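From: Delyth Bevan
To: Karamanlidis Lectures discussion list
Subject: Re: Where to start with the 70 tapes?

Markos Karras wrote:
> I've got the index for the Karamanlidis tapes but no idea where
> a newcomer should begin. The rhetoric lectures look dry and the
> ones on Thucydides assume you've read everything. Any advice?
> Also, is the Q&A on the second side worth the trouble? My copies
> are pretty hissy.

Markos, what a lovely problem to have! Skip ahead to lecture 8, the one on the Melian Dialogue. I know you said the Thucydides ones scared you off, but he reads the whole exchange out loud, both voices, and then stops and asks the room who they were rooting for. You don't need any background. I first heard it in my kitchen one December and let the dinner go cold.

After that I'd go back to the two on Plato's Crito. He argues with himself for most of an hour about whether Socrates should have taken the boat – and he changes his mind partway through, on tape, in front of 100 undergraduates. I've listened four times and still can't find the exact sentence where he turns.
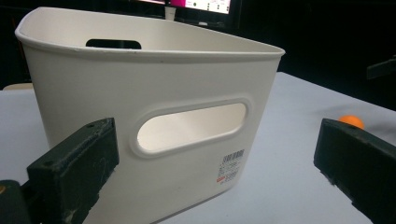 The Q&A sides are very much worth it, hiss and all. There's a student in the Antigone session who keeps pushing him on Creon ("but somebody has to run the city") and he gets more and more delighted with her. Pantelis Karagiannis thinks he reworked the next lecture to answer her, and the order of topics does look odd unless you assume that.

The rhetoric ones are drier, I'll give you that. Save them. Once you know his voice they're great company on a long drive.

Myrto Margaritis has typed up the first few, with Greek terms spelled out, and is happy to share if you write to her off list. Nektarios, do you still have the reading list with the page numbers for the old edition? Mine is missing the last sheet.

Tell us what you make of lecture 8, Markos! I want to know who you were rooting for.

Delyth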